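Kekex opens two-arm teleoperation cell for cable handling work

14/08/2025

Kekex has put a two-arm teleoperation cell into service for recording cable and wire handling tasks. The cell is used to collect demonstrations for Brolludari, the company's training program for bimanual manipulation.

Both arms are driven remotely by one operator, who holds a pair of leader handles and works from the camera feeds. Joint positions, gripper opening and video are logged together and stored as one episode. The current set holds 1,213 episodes, of which 357 were rejected in review, mostly for dropped frames or a regrasp outside the task definition.

Wrist cameras supply the close view needed when a gripper is near the contents of the work area. Soft items such as cable are placed by hand between episodes, and their position is deliberately not repeated.

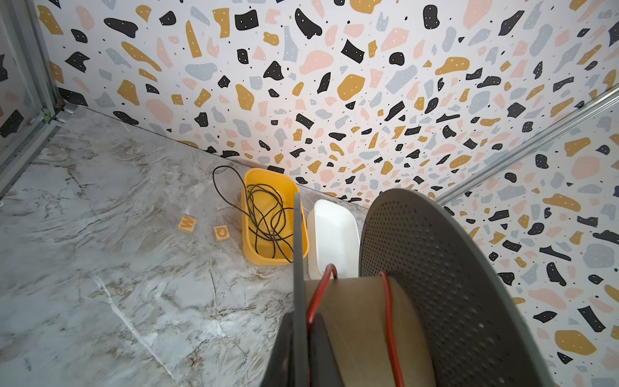
View from a wrist camera, with black cable in a yellow basket and two letter blocks on the floor of the cell.

"Cable is difficult to script," said Oona Kokkonen, who leads data collection at Kekex. "The shape is different at every start, so we record a person dealing with it and let the policy learn from that. A slow, clean demonstration is worth more to us than a fast one."

The cell has patterned walls and a marble-effect floor. The arms stand side by side on an aluminum rail base, each on its own black mounting plate. A camera unit sits above each wrist, and a fixed camera covers both arms.

Larger parts are assigned to both grippers. In these tasks the operator has to close on the part from two sides and keep the distance between the grippers constant during the move. Force feedback to the handles is limited, and new operators train for 18 hours before their episodes are accepted.

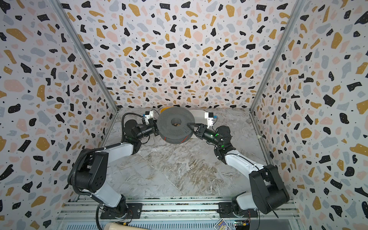
Next steps

Ulla Väisänen, controls engineer, said the handle software will be revised to reduce drift between the two arms during long holds. The update is being tested on one operator station and will be installed on the other 4 when logging has been checked.

Kekex plans to train a first policy on the accepted episodes and compare it with direct remote control on the same tasks. Results are due in March.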